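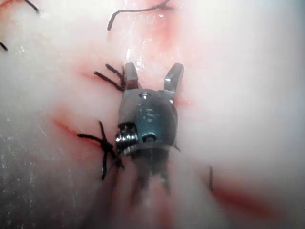

Pravdale 外科技能中心 软组织操作研究组

研究组主页 > 论文 > 离体组织表面湿润与近距离视野
阅读时间:7 分钟
摘要 方法 结果 讨论 参考文献

3. 表面反光与操作者对组织状态的判断

图3 浅色组织表面的近距离视野。器械钳口张开,两钳口之间可见组织;左侧表面有细碎的反光点和条纹,钳口左上方为一处成簇的白色高光。

3.1 问题的提出

离体组织练习中,操作者对组织状态的判断多半来自表面外观。颜色浅、血管纹理少的材料可供参照的标记不多,光泽便成为主要线索。带教人员常用“发亮”“发干”“起皮”一类说法提醒学员补液或更换材料,但各人所指的程度并不一致。前一节已讨论组织的取材与保存,本节只讨论练习过程中表面反光的分布,以及反光对落钳位置判断的影响。

我们把反光分为两类。第一类是散在反光,由许多细小亮点或短条纹组成,单个亮点面积小,彼此之间仍能看到组织本身的颜色。第二类是集中高光,亮度接近饱和,区域内的表面细节基本丧失。图3中两类反光同时存在:左侧的细点和条纹属于散在反光,钳口左上方的一簇白色亮斑属于集中高光,该处有液体聚集。组织表面整体平滑,略带半透明感,若去掉反光,单凭颜色很难判断局部的起伏。

金属器械本身也产生高光。图3右侧钳口较窄,向外偏斜,内侧面有一道银白色亮带;左侧钳口较短,端面平,颜色略深。器械高光与组织高光亮度相近时,钳口内缘的轮廓容易与背景混在一起。标注时二者必须分开处理,否则会高估组织表面的反光面积。钳口下方关节处的销钉和金属圈亮度变化也较大,统一归入器械区域,不参加组织表面的统计。

3.2 材料与标注

练习材料均为浅色离体软组织,修整后平铺于浅盘内。每份材料在开始前用生理盐水浸润,全程备用盐水 200 毫升,由助手按操作者要求补加。补加的时机不作统一规定,这样做保留了日常练习的习惯,也使不同练习之间的表面状态差异较大。照明高度在同一份材料的练习中保持不变。

共纳入 51 次练习,从中抽取画面逾 3,000 幅。画面过于模糊、组织不可辨认或器械完全遮挡目标区域者不纳入。器械杆部失焦而钳口和邻近组织清楚的画面予以保留,原因在于近距离操作时杆部常处于焦平面之外,剔除此类画面会使样本偏向远距离视野。

标注由 Sugeng Wijaya 和 Francine Lévesque 分别完成,意见不一致处交 Rasha Saliba 裁定。标注内容包括器械轮廓、散在反光区、集中高光区和可判读的组织表面。可判读表面指在不参考相邻画面的情况下仍能辨认颜色与质地的部分。散在反光区可与可判读表面重叠,集中高光区则不可。

两钳口之间的区域单独标注。张开状态下,该区域是操作者预估夹持量的主要依据,学员往往盯着这一小块组织,而不看钳口外侧。标注时以两钳口尖端连线为上界,以钳口根部为下界。钳口闭合或仅留细缝的画面不设该区域,记为缺项。

3.3 观察结果

散在反光在刚补液后的画面中最为常见,多沿组织的细小皱褶排列。它对判断的妨碍较轻。两名标注者在散在反光区的边界上分歧较多,但对区域内组织颜色的描述大体一致。Wijaya 倾向于把零星亮点一并圈入,Lévesque 则只圈密集部分,裁定后采用较窄的边界。

集中高光的情况不同。它面积不大,却常出现在液体积聚的低处,而低处恰好是器械压近组织时容易形成的位置。高光一旦进入两钳口之间,操作者便失去对夹持量的直接观察,通常的应对是稍作移动后再看,或者请助手吸去多余液体。高光停留在钳口外侧时,如图3所示,两钳口之间的组织仍然可见,落钳位置可以照常估计。

表面偏干的画面反光少,标注所需时间也短,但这不等于更适合练习。偏干的组织颜色趋于均匀,边缘发暗,牵拉时皱褶生硬,学员容易把皱褶误认为组织层面的分界。Muthu Subramaniam 在带教记录中多次提到这一点,并建议在反光明显减少时暂停操作,先恢复湿润再继续。她的记录未包含在本节统计中,仅作为解释结果的参考。

需要说明,单幅画面不能说明湿润程度如何变化。表面发亮可以是刚刚补液所致,也可以是组织自身含水较多,或者只是光线角度适合。本节凡涉及补液前后的比较,均以练习过程中的助手记录为准,不从画面外观反推。图3未用于此类比较。

3.4 对练习布置的影响

根据上述结果,后续练习作了几处改动。盐水由一次倾倒改为少量多次滴加,滴加点放在目标区域的外侧,使液体沿表面铺开,减少积聚。浅盘底部垫一层纱布,吸收从组织边缘流下的液体。纱布不得与组织上表面接触,以免留下压痕。

照明方面,我们试过降低亮度,效果不理想:集中高光缩小了,皱褶的阴影却连成一片,组织颜色更难辨认。改变灯的侧向位置较为有效,高光随之移到钳口外侧。灯位由带教人员在开始前调整,学员操作中如认为高光妨碍观察,可以提出重调。重调次数记入练习单,不计入评分。

带教用语也作了统一。“发亮”只指散在反光,“反白”指集中高光,“发干”须同时满足反光减少和边缘发暗。Valdis Lukoševičius 据此重写了练习单的观察栏,原来的自由填写改为选择加备注。最初几次使用中,备注栏仍然写得很满,多数内容是关于两钳口之间究竟能看到多少组织,现有的选项对此分得不够细,下一版准备增加“部分可见”一项。

3.5 局限

练习材料以浅色组织为主,结果不宜直接用于颜色较深或表面有明显脂肪的材料。深色组织上的散在反光对比更强,现行的标注边界可能偏宽。此外,离体材料没有血流和呼吸运动,液体的聚集位置相对稳定,集中高光在画面中的移动也较慢。两名标注者均熟悉这类材料,初学者对同一画面的判读是否一致,尚未检验。

标注规则的修订稿于 26/09/2019 定稿,附录中的示例均按该稿重新核对。

上一节 下一节 附录 返回目录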